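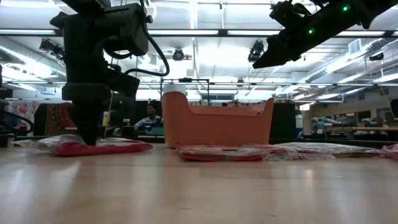

Kazue Sasaki sorts packets for a living, or for part of one. She runs the snack table at Andanari, the shared office on the second floor above the old Vitale showroom, and she has opinions about bags.

"People put them in standing up," she says. "Then they slump. Then you can't see what's under. Lay them flat, one colour at a time, and you know what you've got."

We talk while she works through the December delivery. She hasn't sat down since I came in. Phone going, lift beeping somewhere, someone wanting to know if the kettle is fixed. It is not.

She started in June, when the old cupboard system fell over. That's her phrase for it. The cupboard had a door that stuck and a top shelf only tall people used, and when they cleared it out there were packets at the back from the previous tenant.

"Crackers. I won't say how old. We opened one. I wish we hadn't."

So the cupboard went and the bins came in. Plastic, open at the top, handle cut into the end so you can drag one along a bench with two fingers. She bought the first lot from Greklow, the catering wholesaler out past the ring road, and carried them back on the bus.

Why orange? A shrug. "They had orange. They had grey too but grey gets lost. If somebody walks off with an orange bin you see them do it."

Her method, as far as I could get it down. Everything comes out first. Everything. Bags flat on the table, labels up, red ones together, clear ones together. Soft packets go in last becuase they get crushed. Tubs and anything with a lid stay out of the bin altogether and stand at the back. Then you fill from the handle end.

"The handle end is the end people grab from. So you put the stuff that's going off soonest there. It's not complicated. My mum did it with tea towels."

With tea towels going off?

"No, with the order. Oldest on the side you reach for. You wear them all out the same."

She worked eleven years at Grakia before this, packing hampers, and you can tell. In her last season there she did 914 in the run up to Christmas, which was her own best, and the floor as a whole did 1,314 in one week. She still has the sheet. She liked the work, didn't like the cold, and left when they moved the shed further out and the trip got to 64 minutes each way.

"Hampers are the opposite of this though. A hamper has to look full. You cheat it, you put paper in the bottom. Here I want it to look like what it is. If there's two bags left I want people to see two bags."

Clear packaging she likes for the same reason. Shiny packaging less so. Under office lights the whole top of a packet goes white and you have to tilt it to read anything — she does this constantly, tilt, squint, put down — and the small labels are worse. She writes the date on the back of each one in marker. The marker lives in her pocket. Don't ask to borrow it.

The table matters too, she says. Pale top, nothing patterned, wiped before she starts. Her first one had a dark top and crumbs vanished into it, and so did a mouse's worth of other things she would like left out of this article.

Complaints? A few. Somebody wanted everything labelled by flavour. Somebody else wanted a locked box for the good biscuits. She tried the flavour labels for 29 days and took them off.

"They read the label and then they still picked up every bag. So what was the label for. People want to hold it."

And the locked box?

"No."

I ask what she'd tell someone starting from scratch, with a cupboard like the old one and no budget. She has a bag in each hand at this point and is deciding between them.

"Get one bin. Not six. Everyone buys six and then they've got six messes. One bin, a clean table, and go through it the same time every week. If it doesn't fit in the bin you bought to much."

The delivery had a couple of things nobody ordered in it, she thinks, and she wants to ring Greklow before they close for the holidays. She's looking for the docket. It was under her elbow a minute ago.

"Are we done? You can take one if you want. From the handle end."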